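About Clovine

Clovine is a cleaning supply company in Mirport. We sell brushes, mops, cloths, soaps and floor care products to restaurants, schools, workshops and homes, and we run a small refill counter for people who bring their own bottles.

How we started

Rosângela Trindade opened the first shop on Figueiredo Street with a rented storefront and 50 products on the shelf. She had spent years cleaning offices at night and knew which tools lasted and which fell apart after a few weeks. Her plan was to stock the ones that lasted and to tell customers plainly how to use them.

The first year was slow. Most of the sales came from boat owners at the Flotside docks, who wanted stiff brushes and soap that rinsed off easily. They told the fish market, and the fish market told the restaurants. By the second December we had outgrown the storefront and moved to the building we are in now, two blocks from the water.

What we sell

Our catalog lists 1,672 items. That covers the big categories – floor care, kitchen, bath, laundry, shop and yard – as well as spare parts such as mop heads, handles, squeegee rubber and spray triggers. We carry a lot of spare parts on purpose. A good handle should outlive several heads, and we would like you to be able to buy only the piece you need.

We make 338 of those items under our own name. The brushes are made for us by a family workshop outside town, and the soaps are mixed in our back building in small batches. Everything else comes from outside makers. New products go to our own cleaning crew first, and they stay off the shelf until the crew is happy with them.
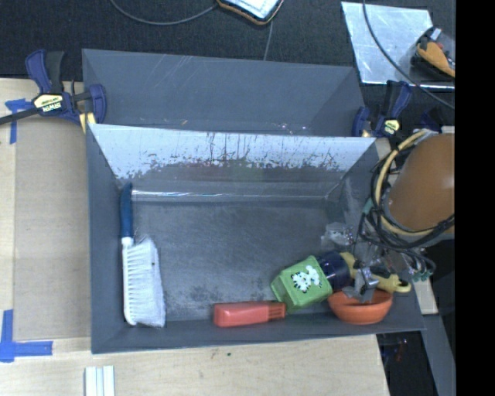 A hand brush with a dark blue handle in a well-used gray bin.

Our brush advice is the part of the business people ask about most. Dry dirt should be swept up before any water goes near it. Soft bristles are for dust and flour, medium for crumbs and sand, and stiff for dried mud. Hang a brush up after use, or lay it on its side. Standing it on its bristles will bend them, and they rarely come back.

Who we work for

Half of our business is walk-in. The other half is regular delivery to shops, kitchens, clinics and schools in Mirport and the nearby towns. Delivery accounts get a set day, one driver, and a written list of what was dropped off. There is no minimum order for pickup. For delivery, the minimum is $100.

We also teach. Twice a year we hold a free evening class at the shop on basic cleaning: what to use on which surface, what never to mix, and how to store it all safely. The class is open to anyone, though most of the people who come are starting a new job or moving into a first apartment.

Our prices and returns

Shelf prices are the same for everyone. Delivery accounts pay the shelf price and are billed once a month. Unused items can be returned with a receipt, and any Clovine brush that sheds in normal use will be replaced – bring it to the counter and we will swap it. Opened soaps and polishes cannot be returned.

Working here

We hire for the counter, the warehouse and the delivery vans. Openings are posted on the board by the front door and on the Jobs page. New staff spend their first week with the cleaning crew, whatever job they were hired for.

Page last updated August 31, 2025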